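The drawer that stays open

Azucena Tovar has folded other people's clothes for six years. She runs Bratside, a small laundry and mending shop, together with Getsemaní Ponce, and in one month they pass 1,158 pieces over the same white table. When I visited them on a grey morning in November, they had already finished the bed sheets and were starting with the light things.

I had come to ask a simple question. Why does folding seem so difficult at home, when it looks so easy in a shop?

"At home people fold on the bed," said Tovar. "The bed is soft, so the cloth moves with your hand. You pull one corner and the other corner follows. You need a hard place and you need it at the height of your hips."

Ponce agreed, but she wanted to add something about colour. She likes a pale table for pale clothes, although many people would think the opposite. "On a white table I see the shadow of every crease," she told me. "On dark wood I see only the cloth, and I believe it is flat when it is not flat."

We spoke for a long time about thin cotton, which both women consider more troublesome than wool or denim. Tovar has a strong opinion about the first movement. She never begins by smoothing. She begins by looking for an edge, and if the piece has fallen into a long bundle, she opens the wide end first.

Mint-green cloth on the white table, bunched together. 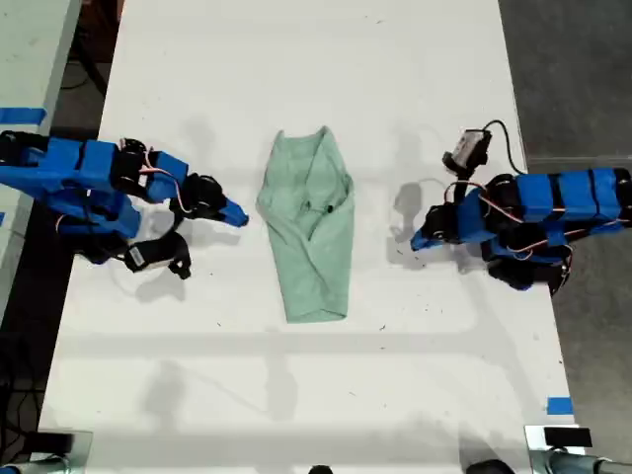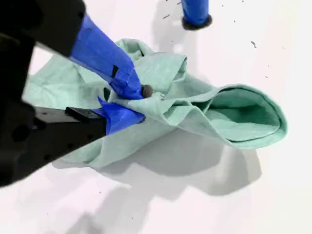
"The mistake is to take too much in the fingers," said Tovar. "If you take a big pinch, you make small pleats everywhere, and after that you must repair what you have made. Take little. Lift, let it hang for a moment, and put it down again."

I asked if she ever uses an iron for this kind of cloth. She shook her head. For a customer who asks, yes, but in her own house the iron stays in the cupboard from spring until December.

Ponce is more patient with the iron – she grew up in a house where even tea towels were pressed. She showed me how her grandmother divided a towel in three along its length, and then in half, so that no edge was visible on the shelf. Tovar divides it in two, and two again. They have discussed this matter since the shop opened and they don't expect to agree.

About stains they are of one mind. Any piece with a mark goes to a separate basket before it is folded, and the customer gets a note. "If you fold a stain inside, you forget it," said Ponce. "Then it is you who made it, in the eyes of the customer."

Before I left, I admitted that I have a drawer at home which doesn't close. Tovar asked me what was inside. T-shirts, I said, and some towels for the gym. She told me to take out the towels and to stand the shirts on their edge, with the fold upwards.

I tried it the same evening. The drawer closes now, but the towels are still on the chair.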